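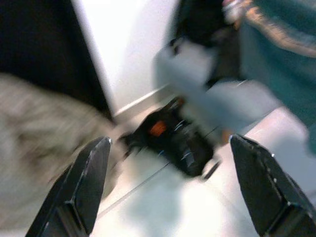

灰格子 写道：先问一句，你们的预算里有没有写备用手指？我看过很多采购计划，机械臂写得非常详细，夹爪只有一行，手指一个字也没有。可是天天碰地板、碰衣架、碰桶边的，是手指。

发表于 2018-10-10

楼主 北窗 回复：
谢谢灰格子。没有写，您说对了。我把情况重新说明一下，刚才的帖子发得太急。

我们的项目叫 Mikby，做的是家里衣物的整理：从桶里取衣服，拿衣架，挂到架子上。现在用两只臂，明年要申请第二套设备。申请表在四月以前必须交上去，表格分三栏：主机、末端、其他。“其他”这一栏最让我头疼，因为审批的人看见“其他”两个字，就先删一半。

我手里有两份夹爪的报价。Dokitari 的一份是 896 欧元一只，包括法兰和一根线。Vasto 的一份是 884 欧元一只，法兰另外算，线也另外算，要看他们的附件表才知道。两份报价只差一点点，所以我原来想选 Vasto，理由只是它便宜。现在我不太确定了。

想请教各位：
一、这两家的交货时间，你们遇到过什么情况？
二、手指应该一起买，还是找外面的工厂加工？
三、线和地面保护算不算设备？

沙发旁边 回复：
第一条我可以回答。Vasto 给我们的书面答复是22个工作日，最后的确是22个工作日，一天不差。但是附件是另外一张单子，从另外一个仓库发，晚了很多。夹爪先到了，放在桌子上不能装，因为法兰没有到。我建议你把“附件同时到货”写进合同，不要只写在邮件里。

灰格子 回复：
同意楼上。我再补充：884 这个数字不能和 896 比较。一个是裸的，一个是带法兰带线的。请你向 Vasto 要一份含全部附件的总价，然后再比。只看第一行的价格，是采购里最常见的错误，我自己也犯过。

北窗 回复：
我明白了，今天就写信去要总价。

关于手指，我有一点自己的看法。我们做的事情里面，衣架最麻烦。一把塑料衣架夹在一起，钩子很细，方向也不一样，手指的形状如果不合适，力气再大也没有用。桶也是一个问题：手指要伸进桶口去够里面的布，桶沿就在旁边。所以我倾向于尖一点、长一点的手指，但是这样的手指两家的目录里都没有。
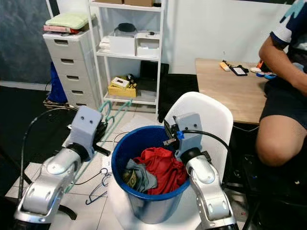

慢车 回复：我不同意买尖的。尖的手指拿衣架很好，拿针织的衣服就会勾线。如果你只有一套夹爪的钱，应该买宽一点的指面，贴一层软的垫片，然后在衣架的摆放上想办法，比如用一个固定的架子，让钩子都朝一个方向。改环境比改手便宜。

北窗 回复：
您说得有道理，可是我们的项目要求正好是“不改环境”。家里的衣架就是乱的，有的在地上，有的在桶旁边。如果我先给它做一个固定架，评审的时候会有人问：那么用户家里也要买这个架子吗？我没有办法回答。

慢车 回复：
评审会问，这我相信。但是你在这里问的是预算，不是论文。我的意思是，第一年用宽指面把流程跑通，第二年再做特殊手指。你现在一次全部写进去，被删掉的可能性比较大。

灰格子 回复：
两位说的是两件事。我的折中办法：夹爪买标准的，手指不买原厂，找机械加工的小厂做两种。我们用的是 Perić，他们接很小的单子，一对也做。图纸要自己画好，公差要写清楚，他们不会替你猜。我们付的是每对80欧元，材料是尼龙。铝的贵一些，价格我没有保存。

沙发旁边 回复：
Perić 我也用过。做工可以，但是请注意安装孔。我们第一次画图的时候，孔距抄的是旧版夹爪的尺寸，结果一批全都装不上。责任在我们，他们按照图纸做的。

北窗 回复：
80欧元一对，比我想的低很多。那么做两种，每种几对，还是放得进“末端”那一栏的。请问尼龙的手指，磨损快不快？

灰格子 回复：
看你碰什么。碰布料很慢，碰瓷砖就很快，尖的地方先变圆。所以我一开始问你备用的事情。

慢车 回复：
瓷砖地我也想说一句。臂如果常常在地面高度工作，请考虑把腕部的线重新走一下。我看你们的黑色线是从夹爪后面绕一个大圈出来，再落到地上的，两只臂中间的瓷砖上也有一根。这样的走法，线早晚会断在插头附近。波纹管和扎带值不了多少钱，停工才值钱。

北窗 回复：
这个批评我接受。走线是我们自己做的，一直说要改，一直没有改。我会把线、波纹管、线槽合成一项，叫“臂外布线”，放在“主机”栏里面，不放在“其他”。这样写合适吗？

沙发旁边 回复：
合适，我们也这样写过，没有人提意见。但是数量要写具体，写“若干”一定会被退回来。

慢车 回复：
我保留不同意见。布线放在主机栏，明年换臂的时候，审批的人会说“布线已经包括在主机里了”，你要不到第二次。不过这是各单位的规矩不同，你自己判断。

北窗 回复：
还有一个问题，是关于两只臂是不是必须买一样的。现在的做法是一只臂在高处夹住，另一只在下面配合，例如一条长纸板，上面一端和衣服一起由一只夹爪夹着，下面一端由另一只捏着。这种动作里，两只手做的事情很不一样。所以同事建议：第二套只在一边买好的夹爪，另一边买便宜的。

灰格子 回复：
请不要。两种夹爪就是两套驱动、两种备件、两份标定文件。省下来的钱会变成你们的加班。而且左右交换的时候怎么办？

慢车 回复：
这一次我和灰格子意见一致。难得。

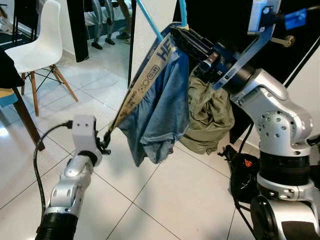

楼主整理：交表以前要做完的事

一、向 Vasto 要含法兰、含线的总价，一只和两只的价格分开写。Dokitari 的 896 已经是全的，不用再问价，只问交货时间。

二、合同里加一句“主件与附件同时到货”。交货时间按工作日写。

三、夹爪左右买同一个型号。

四、手指不买原厂，画两种图给 Perić：一种宽指面，一种尖的。安装孔按照实物量，不按照旧图纸抄。每对按80欧元列入“末端”。

五、备用手指单独一行，写清楚对数。尖的多备一些。

六、“臂外布线”列进“主机”，附数量清单。慢车的担心我写在备注里，给明年写表的人看。

七、地面保护暂时不写。我们有一块黑色的垫子，在瓷砖的旁边，先把它的尺寸量了再说。

沙发旁边 回复：
第七条，垫子请先确认一下会不会滑。还有，第一条最好也问 Vasto 报价的有效期，我们那时候总价批下来，报价已经过期了，又重新走了一遍手续。

北窗 回复：
加进去了，谢谢。Vasto 的总价收到以后，我会贴在这个帖子下面。

慢车 回复：
两种手指的图纸画好了也请贴一下，宽的那种我想看看垫片怎么固定。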